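Equipment Planning Coordinator, Automation (part-time, fixed term)
Stulesgate office, with some work from home

Brirkard is hiring one person to plan and track equipment purchases for our robotics and automation group. The post is 24 hours a week for one year, with a possible extension if next year's budget allows it.

We build small handling systems and test them in ordinary rooms: offices, kitchens, workshops, spare desks. The group has grown faster than its purchasing. Right now the equipment list is kept in three spreadsheets that don't agree, and the combined list runs to 1,473 lines. Some of those lines are arms and controllers. Many more are cables, power supplies, mounts, straps and adapters, and those are the ones that hold up the work when they are missing.

What you will do

Merge the three lists into one and keep it current.
Collect quotes for new arms, grippers, sensors and spare parts, and compare them on total cost, including shipping, service and training.
Build the equipment budget for next year with the group leads. A first draft is due in November.
Plan replacements. We have 56 hand-held grippers in use and no agreed schedule for retiring them.
Handle the changeover of our spare parts supply from Echevarría to Clulanis, including open orders and returns.
Visit desks and test rooms to see what is in use before anything is reordered.
Write short purchase requests that a finance reader can follow without a call.

The last two take up more time than people expect. An engineer will ask for a second display, and a visit to the bench shows that what is needed is a longer cable. We want someone who will go and look.

What we are looking for

At least two years in purchasing, lab management, stock control or a similar job.
Comfort with spreadsheets, including other people's spreadsheets.
Clear written English.
Enough patience to ask a supplier the same question a third time.

You do not need an engineering degree, and you do not need to program a robot. It helps if you have bought technical equipment before and know the difference between a lead time and a delivery date. Experience with leasing is a plus – we are deciding whether to lease or buy the next set of arms, and you would prepare the figures for that decision.

Pay and hours

The rate is $45 an hour. Hours can be spread over three or four days. You would be in the Stulesgate office for at least two of them. Paid leave is in proportion to hours worked. There is a parking lot behind the building, and the 295 bus stops at the corner.

Approval limits

You can place orders under $2,500 on your own once the budget is set. Anything above that goes to the group leads, and leases always go to finance.

How to apply

Send a resume and one page about a purchase or budget you planned: what was asked for, what was bought and what you would do differently. Please leave out confidential prices. We do not need a cover letter. Applications go through the form on the Brirkard jobs page, under Equipment Planning. We read them as they arrive and will close the post when it is filled.

Posted September 29, 2025

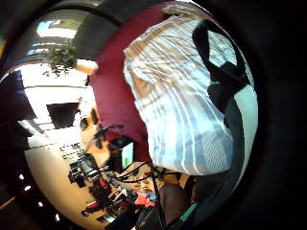
Is the lease or buy decision going to be made before this person starts, or after? I did a similar job at another company and the contract was signed the week before my first day, so the budget was mostly fixed by the time I saw it. Also, do the approval limits include shipping? On small parts orders that can make a real difference.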